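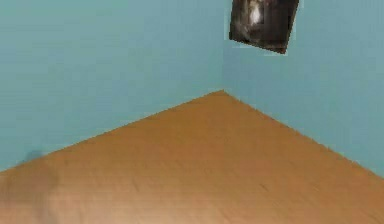 Cell technician, Vuten, Bråten site

Our Prullier palletising arm has run 1,102 shifts and we'd love someone keen to help look after it! You'll join a crew of three, greasing joints, changing gripper pads and resetting the home position after each service. We rehearse new set-ups in simulation first, so you'll learn that too. Two years with any kind of machinery is plenty, and we'll teach you the rest.

Early shift, starts in August. Apply through Zoseo.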